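3. Study Two: Flavor Expectations and the Reformulated Bottle

3.1 Background to the second study

Our first study left us with a puzzle that we have been turning over ever since. Shoppers told us, quite cheerfully, that they wanted less sugar in their soft drinks, and then a good many of them picked the sweeter glass when the labels were taken off. Anyone who has worked with drinks makers will find this familiar, and we would not want to make too much of it. Still, it seemed worth asking whether the trouble lay in the drink itself or in what people had been led to expect from the words printed on the front.

The chance to look at this properly came when Pinico, a maker of fruit sodas and cordials, agreed to let us follow the launch of its reformulated peach and bitter orange range. The company had lowered the sugar in both flavors and raised the acidity a little to keep the drinks lively. It had also changed the wording on the label from "classic" to "dry," and this turned out to matter a great deal more to our tasters than we had guessed when we wrote the protocol.

3.2 Participants and stores

We recruited 294 regular soda buyers through Morrison, a small chain of neighborhood grocery stores, and through the Lanent shopper panel, which has been good enough to work with us before. Of these, 198 completed both tasting visits and form the main sample. The rest came only once, mostly because the second visit fell in August when families were traveling. We have kept their first-visit scores for the checks reported later but left them out of every comparison in this section.

Each person tasted the old and new recipe of one flavor, once with the label showing and once without it. Glasses were poured at refrigerator temperature, and tasters were given plain crackers and still water between samples. We asked them to rate sweetness, tartness, freshness, and overall liking, and to tell us in their own words when they might drink such a thing – with lunch, say, or at a cookout, or in place of a beer. These open comments were a pleasure to read, and we lean on them more than a stricter paper might.
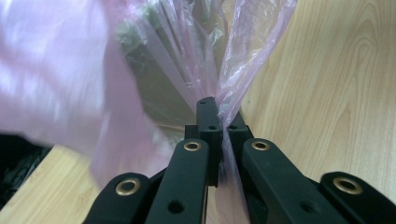
Figure 4. Gripper fingertips closed on the neck of a pink plastic bag, over a wooden surface.

3.3 What the label did

The plain result is easy to state. Without labels, tasters liked the old recipe a little better for peach and could hardly separate the two recipes for bitter orange. With labels, the picture shifted. The new peach soda, now called "dry," was rated as fresher and more grown-up, and the gap in liking all but closed. The bitter orange moved further still, and the new recipe came out ahead.

We had expected the word to lower the sweetness ratings, and it did, though only slightly. What we had not expected was how much it would change the occasions people had in mind. Under the "classic" label, both sodas were treats, something for a child's birthday or a hot drive home. Under the "dry" label the very same liquid became a drink for the dinner table. Several tasters went on to suggest dishes for it, with roast chicken and salty cheese coming up again and again, and one person wrote nearly a full page about pickled peaches.

It would be a mistake to conclude that a maker can print "dry" on any bottle and be forgiven for what is inside. The peach soda had a thin finish once the sugar came down, and tasters noticed it whether or not they could see the label. The word helped them to be patient with the drink. It did not fill in the missing body, and a few people were plainly annoyed at having been promised something more serious than they felt they had been given.

3.4 Shelf sales

Alongside the tastings, Morrison shared sales from the 42 stores that carried the new range. In the period we followed, these stores sold 3,428 bottles across the two flavors. We do not have a matching figure for the old recipe, which was sold in a different size, so we would ask the reader not to treat this as a measure of growth. It is useful mainly for the split between flavors, and there the tasting results hold up rather well, with bitter orange the stronger seller in most of the stores.

Placement made a difference too. Where the bottles stood beside the mixers and tonics, the orange sold briskly. Where they stood with the colas, both flavors tended to sit. Store managers had been free to choose the shelf, so we cannot separate the effect of the shelf from the effect of the neighborhood, much as we would like to.

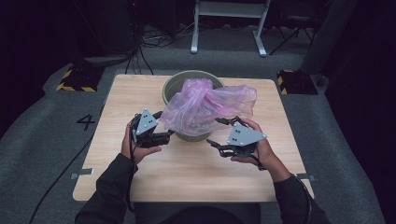
Did tasters who normally drink diet soda respond differently to the new recipes?
They rated the new recipes as sweeter than other tasters did and were less moved by the label, though the group was small and we would want to see the pattern again before building on it.

3.5 Limits and a note on the Millau comparison

Readers of our earlier working paper will remember the Millau cordial, which we used as a reference drink in the first study. We had hoped to include it again, but its recipe was changed between the two rounds, and a reference that moves is not much of a reference. We substituted an unsweetened sparkling water with a squeeze of orange, prepared fresh each morning. This gave us a steady floor for the sweetness scale, but it does mean that scores from the two studies should not be laid side by side.
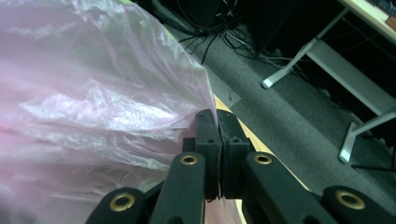

The substitute also had the odd effect of making every other drink on the tray seem richer than it was. Tasters who met the sparkling water first gave higher sweetness scores to whatever came next, and we corrected for this by rotating the serving order and including position as a term in the model. The correction was modest, and none of the comparisons in Section 3.3 changes direction when it is left out. We would do it differently another time, most likely with a lightly sweetened reference kept in sealed bottles and opened at the table, and we take up that design in the next section, where the cordials are tasted with food.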